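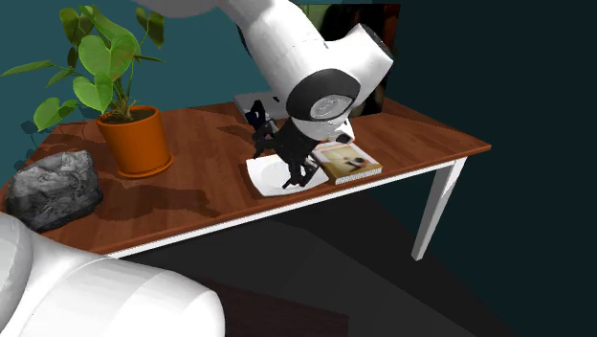
Attachment 1: white plate, wooden table

Ticket 287
Product: Enari digital piano, with Bimell three-pedal unit
Category: Sound / pedals
Status: Closed by customer

First message

Hi there! I bought my Enari secondhand from the Lukoševičius shop last spring and I've loved it right up until this week. The problem is the sustain pedal. It works fine when I sit down, then ten minutes or so into playing it starts holding notes after my foot is well off it. Everything turns to soup. If I switch the piano off and on again it clears up for a bit, and then back comes the soup.

The middle and left pedals are fine as far as I can tell (I hardly ever use the middle one, so take that for what it's worth). The keys are fine, the headphone jack is fine. I'm on firmware 271, which was already on there when I got it.

One more thing, it's worse in the evening. I have no idea if that matters but I'm putting it in.

Update, same night

Your auto-reply asked me to try a few things, so I did.

Factory reset, holding the two buttons while powering on: no change, except now all my saved sounds are gone. A warning in the auto-reply would have been nice! I had the split point and the string layer just how I like them.

Pedal polarity setting: it was on Auto. I tried Normal and the pedal worked backward, so I put it back.

Different outlet: no change.

Update, Wednesday

OK, I got down on the floor with a flashlight. The Bimell unit connects with one of those flat plugs that goes in behind the left leg, and it seemed snug, but I pulled it out, blew on the contacts and pushed it back in until it clicked. I don't remember it clicking before. I played for half an hour and had no trouble at all, so I got very excited and nearly closed this ticket.

Then after dinner it stuck again. Twice in one Clementi sonatina.

I then ran the pedal test you mentioned, the one in the service menu. For anybody else reading, you get there by holding the metronome button and the lowest A. It shows a number that goes from 0 with the pedal up to 1,000 with the pedal all the way down. Mine reads 0 when I first turn the piano on. After I'd played a while it was resting at 200 with my foot nowhere near it. I pressed and released a few times and it sometimes dropped back to 0 and sometimes didn't.

So the piano really does think I've got my foot down a little. I was starting to wonder if it was just my sloppy pedaling, so that cheered me up.

Reply to your question about the warranty

The shop sold it to me with a Protex plan, and I do have the paper. It says "electronic components and keyboard action" and then there's a long list of what isn't covered, and pedals are on neither list. I'd rather not box up a whole piano for this if I can help it. If it's only the pedal unit, can I mail you just that part? It comes off with four screws.

Also, you asked about carpet. Yes, the piano is on carpet, fairly thick. And yes, I did move it this month, from the wall by the hallway over to the window. I hadn't connected the two.

Update, weekend

All right, the carpet question was a good one. There's a little round foot under the middle of the pedal board that screws up and down, and it's supposed to touch the floor so the board doesn't sag. Mine was screwed all the way up. On carpet the board was bending every time I pressed, and I could see it wasn't coming all the way back.

I turned the foot down until it sat firm, and slid a scrap of shelf board under it so it wouldn't sink in. Then I ran the calibration from the same service menu: pedal up, press OK, pedal down, press OK.

It rests at 0 now. I played all of yesterday evening and most of this morning and it hasn't stuck once. I left the test screen on during lunch and came back to a 0.

Closing note

You can close this one. I'll keep the Protex paper handy, and if the number starts creeping up again I'll open a new ticket and quote this one. Could you please add a line to the auto-reply about the reset wiping saved sounds? I'm still trying to get that string layer back, and I think it was the second strings with the reverb turned way down, but it doesn't sound quite right yet.

Thanks for being patient with all my messages!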